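Trying out two finger sets before buying either one

The engineer who runs gripper testing at Heiskanen keeps two lists. One is for grippers the group owns and the other is for grippers it might own. "The second list is longer and takes more of my time," she said. "Every gripper on it has to be simulated before we spend money."

Heiskanen makes small transfer cells for packing companies. For the past year its test group has worked on a project called Potden, which compares grippers and wrist cameras in simulated rooms full of household things. The company's customers do not pack statues or watches. The engineer said that was part of the point.

"If I test on cartons, everything passes," she said. "Cartons are easy. I want a strap that bends and a flat thing that lies on the floor with almost nothing to hold."

The work began in June with a narrow question. The group had been using a parallel gripper from a supplier named Ekau and was thinking of changing to longer fingers. A colleague had built the rooms and the objects for another job, so the first runs cost only computer time. Each finger set got 1000 attempts, spread over 40 objects, with the same starting positions for both.

The longer fingers did better on upright objects and worse on flat ones. The engineer had expected the first result. The second took her a while to explain.

"I thought it was friction," she said. "I changed the friction three times. Then I plotted where the fingertips were when the attempt failed, and they were touching the floor before the palm was anywhere near the object. The controller read that as contact and stopped."

Of the failed attempts with the longer set, 253 ended that way. She went through them in batches, mostly in the late afternoon when the machine was free. A change to the contact threshold removed most of them but brought back an older problem, in which the arm pushed down too hard on thin objects. The threshold is now set separately for each finger length – a fix she describes as ugly but good enough for the comparison.

Cameras were the other half of Potden. The group tried 8 mounting positions on the wrist and kept two. A camera close to the palm sees both fingertips well, but the gripper body covers the near part of anything lying flat. Moving it back shows more of the object and makes the fingertips small.

"You give something up either way," she said. "With a picture on the floor, the near edge goes behind the gripper exactly when you want to know where it is. So the controller has to remember the edge from earlier in the approach. Ours was bad at remembering."

She also keeps a fixed view of the whole room, with both arms in it. It is not used for control. She looks at it when a number seems wrong, for example when an arm reports that it has reached its target and the log says the object never moved.

The controller itself came from Pedurau, a two-person firm that sells it as source code. The engineer said she liked being able to read it and did not like the comments, which are sparse. She rewrote the part that closes the fingers so that closing speed could be changed per object. Slow closing helped with small round shapes. It made no difference that she could measure with flat ones.

Asked how far she trusts the simulation, she said she trusts it to rank things. "I don't trust it to tell me a percentage. If one finger set is clearly ahead in here, I expect it to be ahead on the bench. If they are close, I call them close and we test both."

The bench tests are next. The group has ordered one set of the longer fingers and plans to repeat the flat-object runs first, using framed prints and a thin tray. The watch will come later. She said straps in simulation hold their shape too well, and she wants a real one before she writes anything down about them. 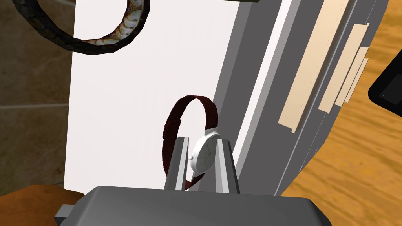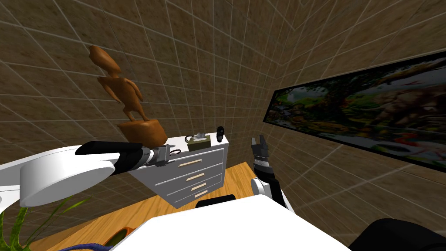
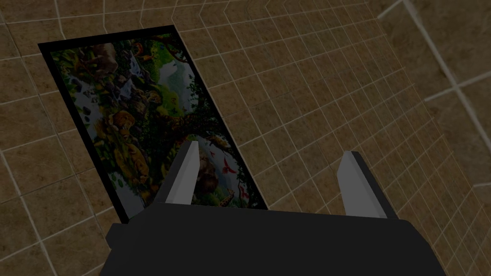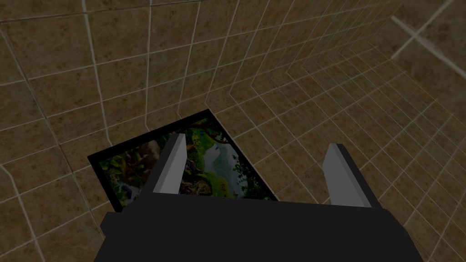 Views from the simulated rooms. First, a wristwatch between the fingers; second, both arms by a chest of drawers; third and fourth, the gripper over a framed jungle picture.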